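Dear readers of the Jusamar letter,

In the last letter I asked you to send me your questions about food waste at home, and many of you wrote that the kitchen bin is the place where good plans stop. So this month I want to write about sorting, and mostly about bread, which was the food named most often in your messages.

I did not grow up with sorted garbage. In my parents' house there was one bucket under the sink, and everything that the chickens did not want went into it. When I moved to the Udis building seven years ago, I found three containers in the yard and a sheet of rules on the door, and I understood maybe half of the words. I made many mistakes. I put tea bags with paper, and once I put a whole pot of old rice into the container for garden leaves, and the smell stayed until the end of the month. So please do not feel bad if you still get it wrong sometimes.

The first thing that helped me was to keep two small containers on the kitchen counter and not one big one on the floor. One is for food scraps and the other is for everything that cannot be composted. They are small, so I must empty them often, and they do not have time to smell. My neighbor uses old ice cream boxes. I use two metal bowls with lids that I bought at the Fukuda market for very little money, and they can be washed with boiling water.

Now about bread. Bread looks easy, but in our compost it makes trouble. It gets mold quickly, it makes a wet lump in the middle of the pile, and the mice like it more than we do. If you have a small garden pile, please put in only a little at a time, torn in pieces and well covered with dry leaves. If you bring your scraps to the Udis yard, bread is allowed, also with butter on it. But it is much better when it does not arrive there at all. I slice the loaf on the day I buy it and freeze half. Hard ends go in a cloth bag and become crumbs, and when I have enough of them I make bread soup with garlic and an egg. Some of you asked for this recipe, and it will be in the December letter.

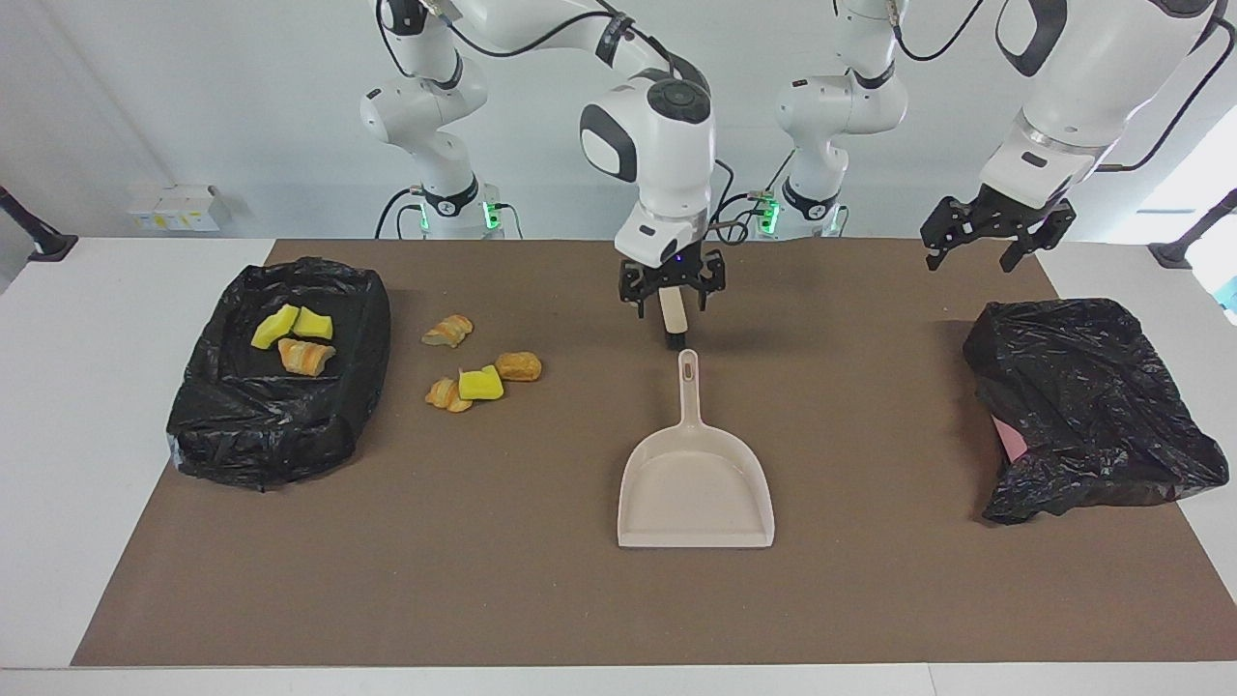 Bread and yellow sponge pieces together in a black bag: a mix to avoid in your compost.

Sponges are the second subject, and here I received the most surprised answers. The ordinary kitchen sponge is plastic. It does not become soil, even if it becomes very soft and falls into small crumbs. One reader wrote that she had put her old sponges in the pile for years, thinking they were made of plants, and every spring she found colored bits between the carrots. If you want a sponge that can be composted, look for one made only from cellulose or from loofah, and check that there is no rough plastic side glued to it. I have tried the loofah from Fliller. It is stiff on the first day and good after that, but it does not like burned milk.

Old plastic sponges can have one more life before they go in the garbage. I cut a corner off when a sponge moves from dishes to the bathroom, and cut a second corner when it moves to shoes and bicycle. With this system I always know which one I am holding. My husband says it is too much system for a sponge.

A short note about bags. Many people close the food scraps in a normal plastic bag and drop the whole thing into the compost container. Please empty the bag and take it out again. The bags marked as compostable are accepted in the Udis yard, but they are slow in a home pile, and I still had pieces of one after two winters.

The yard is open every morning until noon. Please bring your own bucket, and leave the big fork by the fence when you finish. We also look for dry leaves, as many as you can carry.

Write to us by replying to this letter | © Jusamar Letter, all rights reserved | Back to top
715 shares | 7 comments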